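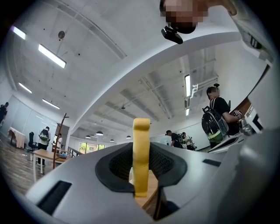 Hand-held gripper with yellow foam finger pad, main collection room.

Stetia Hand-Held Gripper Project
Progress report to Radwan, second period
Prepared by Mareike Kasten, project lead

Status in short

Collection stopped for nine working days in May after a finger pad came off its mount under load. One operator was bruised on the thumb. The fault has been traced and fixed on every unit in use. We finished the period at 1,514 accepted recordings against a target of 2,000. We are not asking for more money. We are asking to move the delivery of the second batch to the end of the next period.

What happened

The first sign of trouble was in the recordings. In the second week of May, Malou Oddsson was checking the previous day's work and marked several recordings in which the grasped item turned in the fingers during a lift. She put it down to operator technique and asked the shift lead to repeat the short training. The same thing showed up the next morning from a different operator on the same unit, and the unit was put aside to be looked at after lunch.

It should have been tagged and locked away. It was left on the charging shelf, and an operator on the afternoon shift picked it up. At 2:40 p.m. she was lifting a filled one-liter bottle when the left pad slid off its backing plate. The bottle dropped onto the table. The finger closed the rest of the way with no pad on it and caught the side of her thumb against the plate. The skin was not broken. She was seen by the first aider on site, went home early with pay, and came back the next day on checking duties. She has had no further trouble with the hand.

I stopped all collection at 3 p.m. that day. The incident was entered in the site log and reported to your program office the following morning.

Cause

The foam pads are held to the backing plate by adhesive film. The first set came with the film already applied by the supplier, Cisten. When those wore down in April we fitted replacements ourselves, using a film from Virard that we had in stock. It is rated for flat, rigid surfaces. On foam that is squeezed and released all day, it lets go from the edges inward.

We pulled the pads on all the units and inspected them. Of the pads fitted with the replacement film, 61 percent showed lifting along at least one edge. None of the pads with the original film did. On the test bench, the original film was still holding at 500 close-and-open cycles, when we ended the test. The replacement film began to lift well before that in every sample.

The change of film was not written down anywhere except in the purchase record. It was treated as a consumable, so it did not go through the change form. That was my decision and it was a mistake. The form now covers anything that sits between the operator and the object, including film, foam, tape and screws.

There was a second problem. The trigger linkage had no stop to limit how far the fingers close. With both pads in place the foam takes up the gap and the fingers cannot meet. With a pad missing they can.

What has been done

All pads have been refitted with the original type of film and a small mechanical clip at the base. A closing stop has been added to the linkage on every unit. It leaves a gap of 12 millimeters with the pads off.

Each unit is checked at the start of a shift by pulling on both pads by hand and looking at the edges. The check takes under a minute and is signed for. A unit that fails goes into a locked cabinet with a red tag, and only Malou or I hold the key.

Operators have been told again that they may stop work at any time without asking, and that a slipping object is a reason to stop. Two of them told us afterward that they had noticed the pad feeling soft and had not wanted to hold up the shift. We have dropped the hourly recording count from the board in the main room.

Effect on the data

Recordings made with the replacement film were reviewed again by hand. Those where the pad visibly shifts or the object rotates in the grip were removed from the accepted set, and the total above is the count after removal. Recordings from the same units with no visible slip were kept and carry a note, so that your reviewers can leave them out if they prefer.

Still open

The clip adds a little weight at the fingertip. Operators have not complained, but we have not yet compared grasps made with and without it. Malou will run that comparison in the first two weeks of the next period.

Cisten has offered a molded pad with the plate built in. Samples are due next month. If they hold up on the bench we will switch, under the change form, and tell you before they go into use.

The written risk assessment is being revised to cover pinch points with a part missing. You will have the new version before the next review call.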